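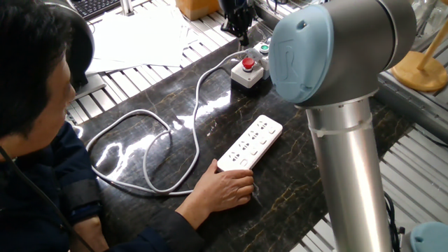

fivwood_lab
We finished the first round of the camera placement comparison, so I'm posting the short version. Same policy, same arm, two fixed views, 1001 demos in training. Cables were the hard part. A white cord lying in loops on polished black marble, with the overhead lights reflecting off the slab, gave us most of the bad depth readings. Training on both views got 813 successes out of 2000 trials. The better single view was well behind.

Lumbantobing
813 of 2000 is not a result I'd build on. Did you randomize the cord between trials or put it back the same way?

fivwood_lab
Randomized by hand. Second view of the table:

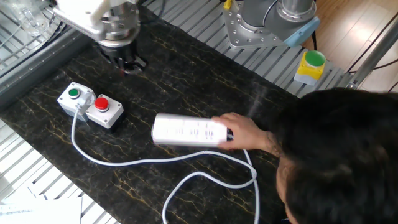 Power strip held over the marble, button boxes to the left, an arm on either side.

vollow
By hand is the problem. People drop a cord in the same three or four shapes. I'd want a list of start layouts and a success rate for each one.

Lumbantobing
Agree with vollow. I'd also cover the marble with matte cloth and rerun - otherwise you're measuring glare.

fivwood_lab
Don't agree on the cloth. Glare is part of the test. The layout list is fair and I'll add it to the next round.

Betesness
Was the wrist view left out on purpose?

fivwood_lab
Yes, fixed cameras only for this one.

Comments (2)
mkr88: Please post the per-layout numbers when you have them.
slatbed: We saw the same depth trouble on a glossy steel bench. Dimming the lights helped a little.

Contact | Copyright Vollow Boards | Back to top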